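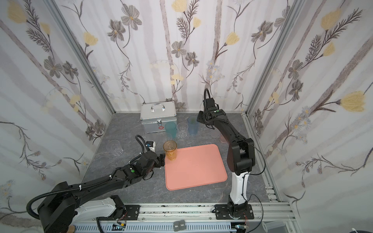 Bimanual cell, pre-run safety check
Site: Flandport lab, Hivix bench
Task: cups to tray (Tak policy, long-horizon evaluation)
Date: 2025-08-23

1. Emergency stop pressed and released, both arms
OK. Tested at 50 percent speed.

2. Base bolts and linear rail
OK, nothing moves by hand.

3. Cable conduits clear of the elbows at full reach
OK with a comment. The left loop swings wide on far-side grasps. Please watch it!

4. Wrist sensor seated
OK.

5. Distractor objects inside the cell
First-aid case stays at the back. It is a prop for this task, so the real kit must be on the hallway shelf. Checked, it is.

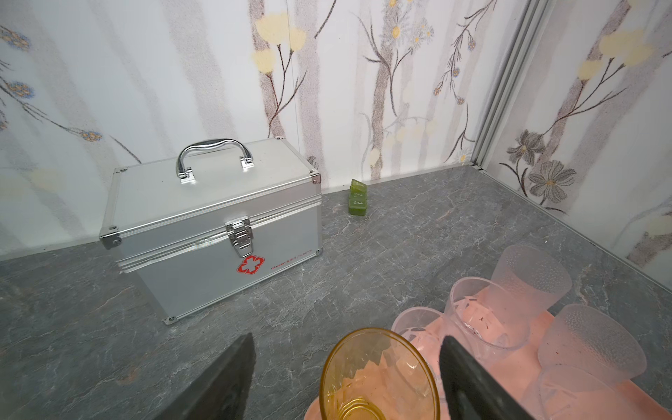 Kiran Kandpal

6. Finger pads
Fine. No tears, no shiny patches. I love how gently the new grip limit treats the faceted cups. We have 315 grasps logged on these pads and I'd happily keep going.

7. Cups inspected for cracks
OK. Look hard at the textured ones, where a crack hides in the pattern.

8. Keep-out zone between the arms
OK at 38 mm. This is the part of the Nukunier method I'm most excited about: the planner hands the tray from one arm to the other as shared space, and the zone moves with it.

9. Rail surface
Needs action. Small dark debris, wipe down before the next block.

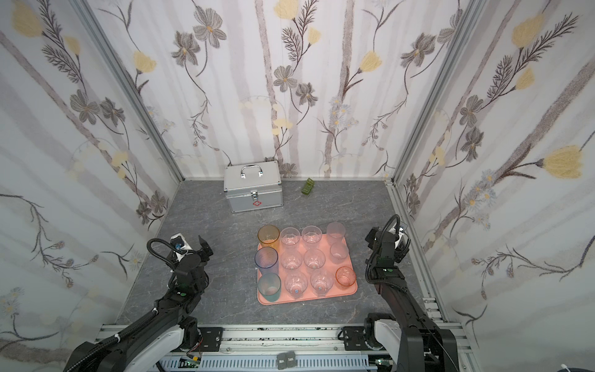
Twelve cups upright on the tray, clear ones in the two inner columns.

10. End pose
OK, both grippers off to the sides of the tray.

Open items: 2 (left cable loop, rail wipe-down). Tavion Wojcik to sign off on both.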